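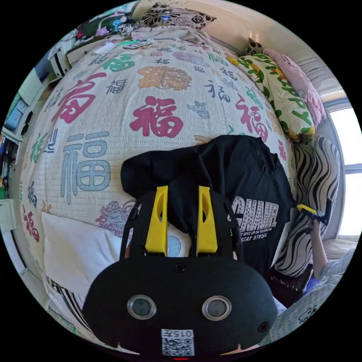
How long does it take to make a movie about a town you can drive across in four minutes?

Two years and one hard drive, in my case, plus whatever my sister's marriage counselor would say about all the nights I spent in her basement.

So, the movie. It was called Konaven, after the town, which tells you how much money we had for a title. I'd moved back home that spring to help my dad with his knees, and Gerardo Quiambao, who I'd known since we both got kicked out of the same swim club, called me up and said we should make a documentary about the ferry. I said the ferry hadn't run since we were kids. He said right, that was the documentary.

I had a camera. Gerardo had a truck and opinions. Between us we figured we could knock it out over a summer (ha!).

The first person we interviewed was Sharada Fernandes, who used to sell tickets from the little green booth at the landing. She made us eat before she'd let me clip the microphone on her. Then she talked for three hours straight, and not one word of it was about the ferry. It was about a man named Pap who owned the bait shop and who had once proposed to her in the middle of the river, with the engine stalled and a wedding party on board watching.

"What did you say?" I asked.

"I said start the engine."

Gerardo looked at me over the top of the camera and I knew right then we weren't making a movie about a boat anymore.

We went looking for Pap. The bait shop was a vape store by then. The guy behind the counter, Amr, thought Pap had moved upriver to Zotden, or maybe he'd died, he couldn't remember which one he'd heard. We drove up to Zotden, 37 miles of bad road, and found him fixing a lawn mower in his yard, very much alive and not thrilled to see us.

He wouldn't go on camera. I want to be clear that I begged. I brought pie. I brought a different pie. The third time, he took the pie and shut the door, and I stood on the step listening to him get a fork out of a drawer.

So we made the thing without him. Sharada, the old deckhands, the lady who'd been the bride at that wedding, who still had Super 8 film of the whole trip in a cookie tin. You can see him in it! Just for a second, a skinny kid in a borrowed jacket down on one knee by the life preservers, and then whoever's holding the camera swings around to catch a heron. I must have watched that heron 300 times. I have never been so mad at a bird.

The premiere was at the Vista, downtown, which has 220 seats and one working bathroom. I'd told my dad we'd be lucky to get 100 people. I wore my good boots. Gerardo wore a tie with ducks on it and threw up in the alley, and then felt great, and then ate a whole bucket of popcorn before they'd even opened the doors.

And they came. They filled it. People sat on the steps until the manager made them move, and then they sat there again when she went to see about the projector. Everybody talked the whole way through, too. "That's my uncle!" "That's my porch!" Somebody booed the old mayor. I'd worried so much about the sound mix, and I don't believe a single soul heard it.

Sharada was in the front row in a yellow coat. When the Super 8 came on she put her hand over her mouth, and when the heron showed up the entire theater groaned at once, and I thought, okay, good, it wasn't just me.

I went out to the lobby during the credits because I couldn't stand it. He was by the drinking fountain. He had on a clean shirt buttoned all the way up and he was holding my pie plate, the blue one, washed.

"You're short a plate," he said.

I said I was. I asked if he'd seen any of it.

"Stood in the back." He gave me the plate. "You didn't put in what I said."

"What you said when?"

"When she told me to start the engine."

I waited. Behind us the doors were opening and all that noise was coming out, people hunting for their coats and their kids. I could see a bit of yellow in the middle of it, headed our way, stopping every couple of feet so somebody could hug her.

"What did you say?" I asked him.

But he'd seen the coat too, and he was already tucking in his shirt.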